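Garment fold policy: tracking drops out on plain sheets
Posted in June by Kanokwan Tanasarn

Our visual odometry loses tracking when the wrist camera points down at a bed. Feature cap is 500 per image, minimum 13 inliers. On patterned covers it holds. Raise the cap, or change the detector?

Mirjam Prins
Neither, at first. A smooth beige sheet has a few thin creases and little else. Mask the jaws – they move with the camera and pull the estimate toward zero motion. Then raise the cap to 2,000 and bucket features on a grid so the window frame and striped pillow don't take them all.
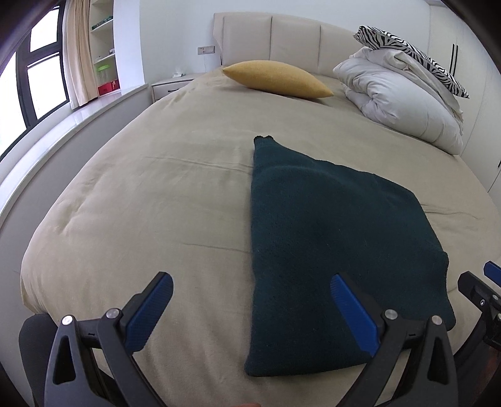
Boonsong Suwannarat
Same problem on Vosano. Lowering the threshold helped a bit, don't remember the value.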